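Short daily meetings on small jobs – worth it?
2 min read

mudsill_pete
I run a small framing crew and just picked up my first job as the general on a two-story house. 4000 square feet, which is big for me. The client's architect wants a morning meeting every day with every trade on site, 20 minutes, notes typed up after. I've never done that in my life. I talk to my guys at the tailgate and then we go to work. Am I being stubborn?

gradebeam
A little stubborn, yeah. Tailgate talks are fine when it's all your own people. Once you've got plumbing and electrical in there, they don't hear a word of what you told your framers. I lost a whole floor of blocking that way on the Starkedholm job, and I still get mad when I drive past it.

rafter_tails
Gonna disagree with gradebeam. Daily is overkill on a house. We did it on one for Orkum and by the second week the subs were sending whoever was least busy, so the guy standing there couldn't answer a thing. Once a week with the people who make decisions, and a phone call when something changes. 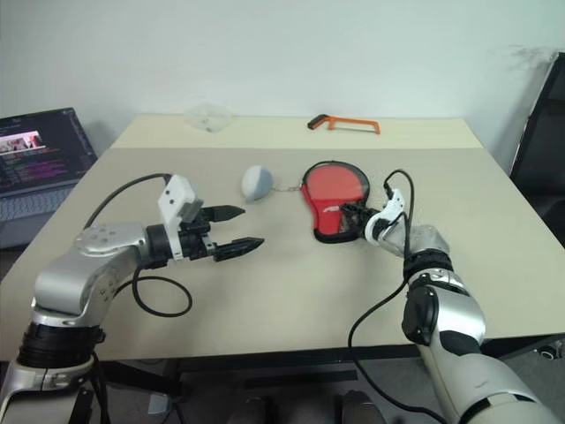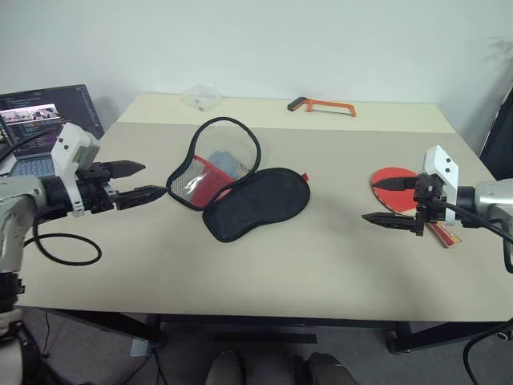
mudsill_pete
OK so if I go weekly, who types up the notes?

gradebeam
You do, the same afternoon, and you send them to every sub by email. Keep it to one page – what got decided, who's doing it, what day it's due.

rafter_tails
Agree on that much. I'd add deliveries too. My trusses showed up in March with a concrete truck already parked in the only spot the crane could use, and it was in nobody's notes.

mudsill_pete
Ha, I can see that happening to me. The driveway is 40 feet long and that's all the room we get.

gradebeam
Then you want daily, sorry! Tight site, lots of trucks. Even 2 minutes at the gate with whoever's there.

rafter_tails
Two minutes at the gate isn't a meeting, that's saying good morning. I can live with that one.

mudsill_pete
Fine, I'll pitch the architect weekly plus a quick huddle at 7 and see what he says. Going to look over the contract tonight, I have a feeling the meetings are written in there somewhere.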